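The Rolano jacket has been in development since last June, and its heating circuit is on a fourth layout. The first three failed at the elbow.

"Conductive thread doesn't like being folded in the same place," says its lead engineer. "We lost the first sample after 342 bends. The present one reached 978 before the resistance moved."
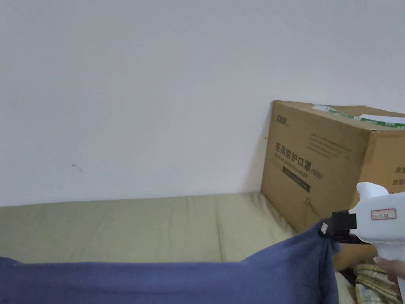
The earlier layouts ran the thread straight down the sleeve. The current one uses a shallow zigzag, stitched to a knitted backing that stretches with the arm. Power comes from a flat battery in the hem, made by Eritz, and the connector is a magnetic type that parts when pulled.

"People asked for a smaller battery," she says. "A smaller battery gives you 60 minutes, and then you are wearing an ordinary jacket with wires in it." 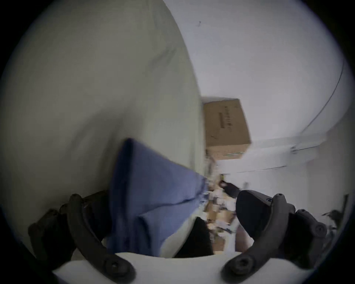 Washing was the second problem. Each sleeve was put through 70 cycles with the battery removed. The thread survived. The glue at the cuff did not, and the join is now sewn and covered with tape. 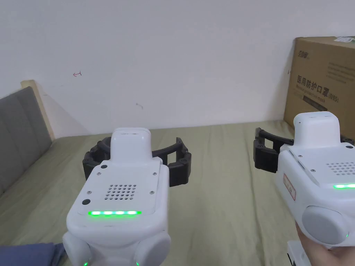 **Buppha Sitthichai**
Lead engineer, soft circuits, Rolano

Sitthichai trained as a pattern cutter and moved to electronics at Zorutora, where she worked on lit stage costumes. She still drafts the paper pattern first and places the circuit afterwards.

"If the seam is wrong, I can't fix it with software. Seam allowance, grain, then current."
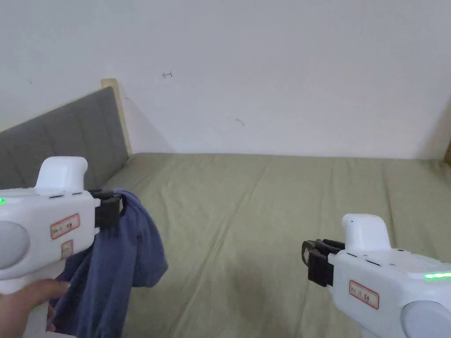 The outer cloth is a plain weave from Chambi, chosen for its low shrinkage. A heavier twill was tried and dropped when it stiffened the shoulder. Sizing is still open: the zigzag has to be redrawn for each size, and only the medium has been tested in full. The small is next.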